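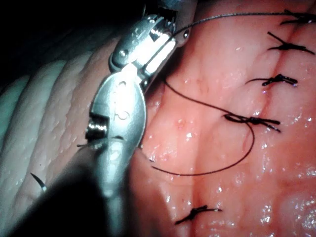 Minutes and Results: Do Young Players Change How a Soccer Team Performs?

Home | Courses | Student Work | Archive | Contact

By Catarina Esteves and Bok-nam Ban
October

1. Background

Paken is a semi-professional soccer club that plays its home matches at the Lehtinen ground. Two seasons ago the club started moving players up from its youth side before they turned 19. Our course asked for a project built on real records from a local organization, and the club agreed to let us use its match sheets.

The coach, Emiliano Sepúlveda, had a simple question. He wanted to know if the team did worse in matches where he started teenagers. Some supporters thought so, and it came up at the preseason meeting. He told us he had no strong opinion and would be fine with any answer.

2. Data

The match sheets are on paper. Each sheet lists the starting eleven, the substitutes, the minute of each substitution, goals, and cards. We typed them into a spreadsheet over several evenings. When we finished there were 1,146 rows, with one row for each player in each match. A player who stayed on the bench the whole time still has a row, with zero minutes.

Birth dates came from a separate registration list. Matching the two was slower than we expected. One player was listed under his mother's last name on the registration and his father's on the match sheets, and two brothers had the same first initial. Abilio Llorente, the club secretary, sorted these out for us by phone.

We left out friendlies. We also left out one league match that was abandoned at halftime for lightning and replayed later. The replay is included.

3. Method

We called a player "young" if he was 18 or under on the day of the match. For each match we added up the minutes played by young players. Then we put the matches into three groups: none, low (up to 90 minutes combined), and high (more than 90).

We compared points per match and goal difference across the groups. We wanted to compare shots as well, but shots are only written down for home matches, and two different people kept the count in different ways. We dropped that part.

Bok-nam did the grouping in a spreadsheet and Catarina repeated it in R from the raw rows. The first time, our totals did not agree. The cause was stoppage time — one of us had capped every match at 90 minutes and the other had not. We capped all of them.

4. Results

The low group had slightly better results than the none group. The high group had slightly worse results than both. When we looked at the schedule, most of the high group matches were away, and several came in the stretch when three regular starters were injured. With only home matches, the gap between high and none almost disappears.

Goal difference followed the same pattern. The biggest loss in the records was an away match against Dilau with four young starters. Taking that one match out moves the high group's average more than any other change we tried, so the average should not be given much weight.

Young forwards were used mainly as substitutes after the hour mark. Young defenders, when they played, usually started. This means the low group is mostly forwards and the high group is mostly defenders, and we could not separate age from position with the records we had.

5. Discussion

We did not find good evidence that starting teenagers hurt the team. We also did not find that it helped. The number of matches is small, and the coach picks the lineup for reasons that are not on the sheet, such as who is fit or who has an exam that week.

Our advisor, Bonifacio Toledo, suggested comparing Paken with other clubs in the league. We wrote to two of them. One sent a partial list with no substitution times and the other did not reply before our deadline. A longer project could start there.

We gave Mr. Sepúlveda a two-page summary and talked through it with him after a training session. He asked mostly about the defenders. He said he would start having shots recorded at away matches too — if he could find someone willing to travel with the team and do it.

6. Division of work

Data entry was shared. Catarina wrote sections 1, 2, and 5 and the R code. Bok-nam wrote sections 3 and 4 and made the tables, which are in the appendix handed in with the printed copy. The printed report is limited to 3,000 words and the version on this page is shorter. Player names have been removed from all the tables at the club's request.

Recent student reports

Pitch Drainage at the Tuvance Sports Fields
Travel Distance and Away Results in a Regional League
Penalty Kicks: Which Side Do Amateur Goalkeepers Choose?
Attendance and Kickoff Time at Evening Matches
Yellow Cards Before and After Halftime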